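Local Families Register, work notebook
November, Monday, entry opened 9:40 a.m.

Present work: transcription of the Vormont district burial and rate books for the Valument index. Sheets 100 to 110 remain with the second reader and are not to be cited until returned. 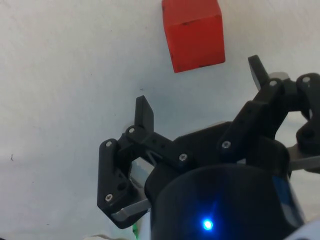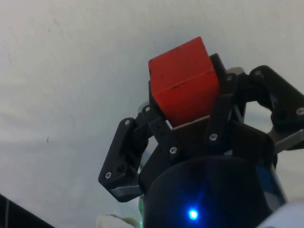
The Chevalier entries were taken up first, as the family appears in both rate books under at least two spellings. Entries awaiting a second reading are to be coded red in the index, a strong red-orange similar to that of the cube, so that they stand out on a white sheet. The earlier pink was lost in photocopying. Confirmed entries carry no colour.

Of the 245 names now transcribed, the oldest residents continue to give the most difficulty. Ages stated at burial do not agree with ages stated in the school and church rolls, and in the Chevalier line the discrepancy for one widow reaches 2 years. The stated age is to be entered as written, with the calculated age in square brackets after it. No correction is to be made silently.

The Siltulo homestead papers were examined after lunch. The bundle contains rent receipts, a list of neighbours who contributed to the road, and a family list in pencil on the back of a seed catalogue. The list gives given names only. It has been entered as an unattributed source pending comparison of the handwriting with the receipts.

Colleagues are reminded that married women are to be indexed under both surnames, with a cross-reference at the earlier one. Several cards in the drawer for C were found without it and have been set aside in the grey tray.

Outstanding: spelling of the Vormont lower road in the first rate book; missing cover sheet for the Siltulo bundle; return of sheets 100 to 110.

Entry closed 4:15 p.m.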